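Kisosham method

The Kisosham method is a way of teaching household tasks to a two-armed robot by remote control. A person, called the operator, moves their own arms and fingers, and the robot copies these movements while its cameras and joint sensors are recorded. The recordings are later used to train a control program. The method belongs to the wider field of learning from demonstration.

Origin of the name

The name comes from the Kisosham workshop in Tirberg, where the first written procedure was made by Ute Schwerdtfeger. In older texts it is also called "paired-hand teaching". Both names mean the same procedure, although some authors use the second one only when the operator wears gloves.

Procedure

The operator wears a pair of gloves which measure the bending of each finger. The position of the wrists is followed by a separate tracker. Before each session the operator holds both hands open for a short time, so that the zero position of the gloves and of the robot hands can be compared. If the difference is too large, the gloves are taken off and put on again.

One complete performance of a task is called an episode. An episode begins when the operator presses a foot pedal and ends when the pedal is pressed a second time. Episodes with a mistake are not always removed. Schwerdtfeger advised to keep those in which the operator corrects the mistake, and to mark them with a separate label.

Guiding by hand

In the older form of the method, the operator stands beside the robot and pushes its arms directly through the movement. It needs less equipment and is easy to learn. However, the body of the operator often covers the view of the cameras, and it is difficult to guide two arms and all fingers at the same time. For this reason it is now used mostly for short movements of one arm.

Bedding tasks

Soft objects are considered a hard case, as their shape changes with every touch. The best known collection is the Riquelme set, which was prepared by Delia Pereyra and contains 1053 episodes of work with pillows, sheets and blankets. Of these, 516 use both hands from beginning to end. The set was recorded by 13 operators.

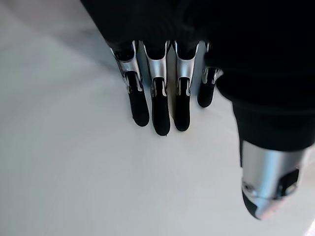
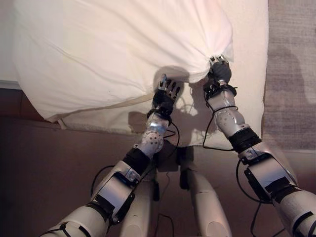 Pereyra divided the bedding tasks into lifting, turning, smoothing and placing. Smoothing was the slowest to teach. Operators could not feel the cloth through the gloves and had to judge the pressure only by eye, so many of them pressed more than was needed. A later version of the gloves, made by Cosarano, gives a light vibration at the fingertips when the robot hand meets resistance.

Criticism

The method has been criticized for the long preparation time of the operators. In the Tirberg procedure a new operator must complete 62 practice episodes before any recording is kept. It was also remarked that operators have different habits, for example in the choice of the leading hand, and that a program trained on all of them together can hesitate between two ways of starting the same task.

See also

Learning from demonstration
Remote manipulation
Data glove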